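Notes on Closing a Household Clothing Store for the Winter

Readers of this journal will be aware that the Kendel household undertakes a full review of its stored clothing each March. The present entry sets out the procedure followed this year, together with certain amendments adopted after the moth losses recorded in the previous season. It is offered for the information of other households maintaining woollens and flannels in older dwellings without built-in closets.

The review covered 104 garments. Of these, 10 were withdrawn from use and the remainder were returned to storage, mended or passed to relatives. Sorting was completed on a Sunday between breakfast and mid-afternoon.

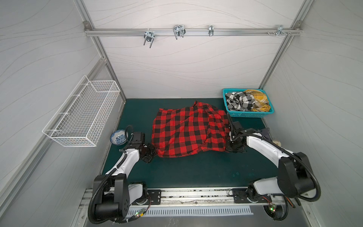
Flannel continues to present the greatest difficulty in storage. It holds body oils at the collar and cuff, it takes up a good deal of shelf space, and older pieces tend to pill where they rub against heavier cloth. Buffalo check in red and black, long a favourite colour combination in this family, is particularly prone to being left crumpled in a bundle when it ought to be on a hook or folded flat. The household has accordingly resolved that checked shirts are to be washed cool, turned inside out and dried in shade before they are put away. Buttons are to be fastened at the collar and at every second position below it. Sleeves are folded behind the body of the garment.

Consideration was also given to the question of containers. The Flatis boxes purchased two years ago have kept their shape, although the lids require firm pressure at the corners and two no longer close properly. Cotton bags were found preferable for knitwear. Cedar blocks have been retained, lightly sanded, and placed one to a shelf.
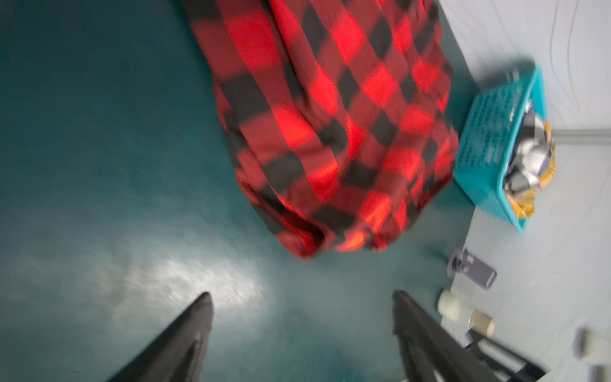 Red and black check, with the folds still to be smoothed out.

Mending was deferred until sorting had concluded. In earlier years the two tasks were carried out together, with the result that neither was finished before dinner. Items awaiting repair are now held in a separate bag with a written note pinned to each, stating the fault and the colour of thread required. The Ishida darning needles remain satisfactory. A replacement for the large thimble has yet to be found.

The expenditure for the season came to $238, the greater part of it on a second-hand Vurkard wardrobe for the back hall.
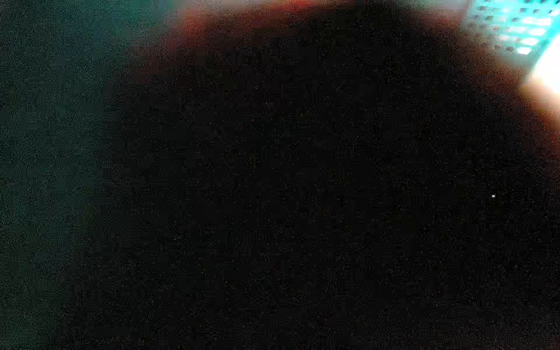 Should flannel be ironed before it is stored?
A light pressing on the reverse side is sufficient, provided the cloth has been allowed to cool fully before folding.

The wardrobe will be lined with plain paper in the coming weeks. Correspondence concerning the treatment of old moth damage in tweed would be welcome.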